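Last updated: 2021-03-28

So the toy situation got out of hand again. If you have a dog you know how it goes: one rope for Christmas, a ball from a friend who felt bad about coming over empty-handed, and then suddenly you're stepping on lumpy things in the hallway at night. I pulled over 19 toys out from under the couch and put most of them in the wash bin, and then I had the clean favorites left over with nowhere to go.

I did look at real toy bins! There's a cute one from Vonora but it's tall, and Bae is a short little dog with no patience who just tips tall things over. What she likes is paper. So I opened up a brown paper bag, scrunched the sides down until it was a sort of saggy tray, and went around it with black tape.

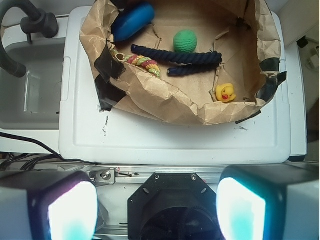

The ropes, the green ball and the duck in their paper tray.

Beca Lougher (she has the two beagles) told me to crumple the paper really well first and she was right, it gets softer and holds a curve so much better. Mine has rips in the bottom already and I don't care. When it's done for I'll make another one, bags are the one thing we never run out of in this house.

The tape goes on the rim mostly. My first try last August had tape on the inside too and Bae spent a whole evening picking at it, so now I keep it up high and press it down hard. 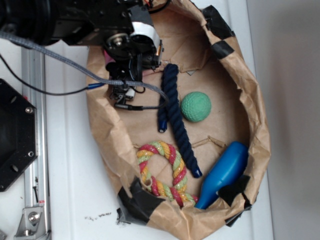

I try to put out only a few things at a time. A rope for tugging, a ball, something with a loop she can carry from room to room looking important. Everything else waits in the closet and I swap them when she gets bored, which takes 8 days if I'm lucky. She greets every old toy like it came in the mail that morning, it's so sweet.

The rope is still her number one. Efe Tijani says to check the ends every time you wash one and trim off any long strings, so I do that with the kitchen scissors while the coffee is going.

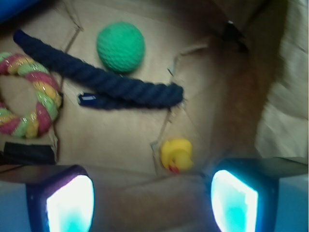 Balls I'm pickier about. I like the bumpy kind because she can get a grip on them and they don't shoot under the stove so fast. The smooth ones I gave to Fasil Sisay for his big goofy lab, who lost both in a weekend. Next I want to sort out the leashes, so if you have a hook you love, leave me a comment!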